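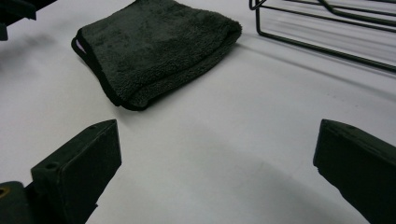
A folded towel and a black wire rack, the two things every kitchen in this story had in common.

The Second Rise

There is a stage in the life of every home baker when friends stop saying "you made this?" and start saying "you should sell these." It is a dangerous stage. Most people get through it by smiling and changing the subject. Kekeli Tetteh got through it by renting a stall.

That was in June, at the Temberg market, and the thing she was selling was a cardamom bun. She had been making the same bun for eleven years, mostly for people who were related to her and had limited grounds for complaint. The dough is soft and rich, with more butter in it than you would want to hear about from a doctor. The filling is sugar, more butter, and cardamom that she grinds herself, because she bought the pre-ground kind once and still talks about it in the tone other people use for a bad landlord.

"I thought I'd sell out by ten and go home and lie down," she says. She did sell out by ten. She didn't lie down until well into autumn.

I went to Temberg to find out why a town with one traffic light and a very average bus service has become a place people drive to for buns. The short answer is that the old Brellier bakery closed, leaving a hole on the high street the exact size and shape of breakfast. The long answer involves a grudge.

The grudge belongs to Noman Rajput, who bakes out of a converted dairy on the Kakakhel road and believes, deeply, that a bun should be knotted. Tetteh rolls hers like a cinnamon roll and slices it. To you and me this may seem a small matter. I made the mistake of saying so.

"A slice unrolls," Rajput told me. "You end up holding a strip. You're eating a belt."

His knots are handsome things, I will give him that. He cuts the filled dough into strips, stretches each one until it looks ready to snap, winds it twice around two fingers and tucks the tail underneath. He does it without looking, usually while telling you what's wrong with somebody else's oven. The edges catch and go crisp and the middle stays damp and fragrant. I ate one standing in his doorway and then, for the sake of fairness, ate another one in the car.

Tetteh's position is that the spiral gives you the soft center as a reward at the end, and that anyone eating the outside and the center at the same time has no plan for their life. She bakes hers crowded into a pan so the sides stay pale and tear apart in feathery sheets. There is no crisp edge at all. She regards crisp edges as something that happens to toast.

They have never spoken about this to each other directly. They don't need to. They share a flour delivery.

The flour comes from Nusrat Janjua, who runs the mill side of a small grain business and has the weary neutrality of a person with divorced parents. She will not say which bun is better. She will say that both of them order the same strong white flour and that both of them have asked her, separately, whether the other one is getting something different.

Janjua did have opinions about the rest of us. Home bakers, she says, add too much flour. We make a wet, sticky dough, take fright, and throw in another handful, and then another, until the thing is easy to handle and about as tender as a boot. An enriched dough is meant to feel wrong for the first several minutes. The butter should go in soft, a little at a time, after the dough has already been kneaded enough to stretch. At some point it will look ruined. Keep going.

I tested this at home. It looked ruined. I kept going, with the kind of faith I usually save for airline connections, and after a further stretch of slapping and muttering it pulled itself together into something smooth and glossy that I was frankly proud to be seen with.

Then comes the overnight rest in the fridge, where opinion in Temberg is for once united. Cold dough is easier to roll, it tastes of more, and it lets you sleep. Faisal Farooqui, who teaches the evening baking class above the library, tells his students that the fridge is the best baker in the room and the only one that never asks him what "lukewarm" means.

Farooqui's class has a waiting list of 49 people. He teaches both shapes and insists on it, although I noticed that the tray he took home was all knots. His main concern is the second rise, the one after shaping, which he says is where most buns are lost. People are hungry by then. The oven is hot, the kitchen smells hopeful, and the buns look nearly big enough. Nearly big enough gives you a split side and a tight, bready crumb, with a puddle of filling burned onto the tray.

His test is to press one gently with a fingertip. If the dent springs straight back, go and do something else. If it comes back slowly and stays a little sulky, bake. If it doesn't come back at all, bake immediately and tell your guests it's focaccia.

Once they're out, you brush them with syrup while they're hot and move them to a rack before the bottoms steam. Rajput finishes his with coarse sugar. Tetteh uses more ground cardamom, shaken through a tea strainer from a height that seems to me theatrical. Yasir Rizvi, who took over the old Brellier premises with the intention of opening a phone repair shop and now sells coffee and both kinds of bun, puts them on separate plates at opposite ends of the counter. He tried them side by side for a week. Customers wanted to discuss it, and the line went out the door.

Rizvi is the nearest thing the town has to a source of hard data, and he guards it closely. He let slip that he sold 3,000 buns in his first summer. He would not tell me how that number divides. He has been asked by both bakers, by Janjua, by most of Farooqui's class and by his own mother, who is a knot person, and he says the figure will go with him to the grave or to whoever buys the shop.

What I can report is what I saw on a damp morning from the stool by the window. A man in cycling shoes bought one of each and ate them in alternate bites. Two women split a knot and then went back, a little furtively, for a spiral. A small boy unrolled his slice all the way to the end, exactly as Rajput had warned, and wore the strip over his shoulder for a while before eating it.

If you want to try them at home, start the dough in the evening and give yourself a slow morning. Buy whole cardamom pods, crack them, and grind only the black seeds, stopping while there's still some grit left. Salt the filling. Make the whole batch even if there are only two of you, and freeze what you can't finish once it has cooled; a few minutes in a low oven brings a bun back nicely, and the microwave does not.

As for shape, I have now made four batches, two of each, and served them to a table of friends who had been told nothing of the background. They ate everything, argued about something else entirely, and asked if there was any toast.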